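Section 4: Folding Jeans for the Bridico Drawer Insert

The Bridico insert gives you 8 upright slots. Jeans are the garment most likely to be stuffed into one by force, and the insert will lose that contest. Please fold first.

What you need: the jeans, a bed or other flat surface, and a little patience. A Friesen folding board is optional and, frankly, wider than most people's legs.

1. Clear a stretch of bed. Finished stacks can go against the wall for now.

2. Empty the pockets. All of them, including the tiny one.

3. Lay the jeans down with the waistband toward you. Find the button and the care label so you know which side is which. 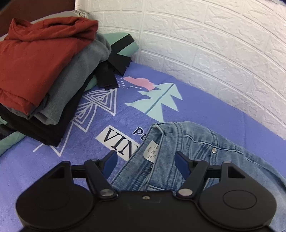
Fig. 4-1. Jeans on the bed, waistband button and care label showing.

4. Fasten the button and close the zipper. An open fly makes a lump, and the lump will follow you through every later step.

5. Fold one leg over the other. Tuck the pointed part of the seat inward to get a straight edge.

6. Hold the jeans by a stitched edge and pull out the wrinkles. Seams keep their shape when tugged. The middle of a leg just sulks.

7. Bring the hems up to just short of the waistband, then fold in thirds. The bundle should be about 9 inches tall.

CAUTION: Do not sit on the bundle to flatten it. The button remembers.

NOTE: Keep dark and light denim in separate slots until the dark pair has been washed a few times. New navy is generous with its dye.

8. Stand the bundle in its slot, folded edge up. If it slumps, return to step 7. If it slumps again, the Mornby clip-on divider (sold separately, naturally) will hold it.

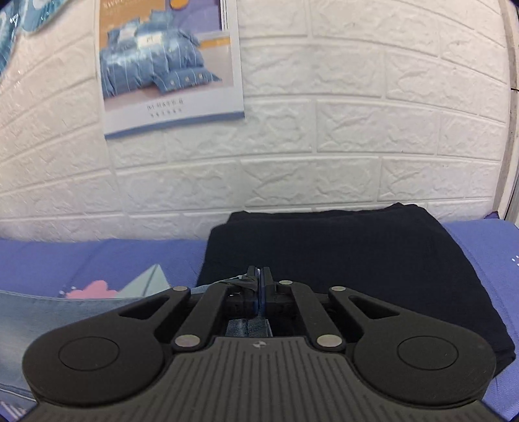
Can I fold jeans and soft pants the same way?
Soft pants need one extra fold, as they have no stiff seams to hold them upright. Put them between two pairs of jeans and they will behave.

9. Slide the drawer shut slowly. If it catches, take out the tallest bundle and refold it. Planing down the drawer is not covered by the Prenau warranty.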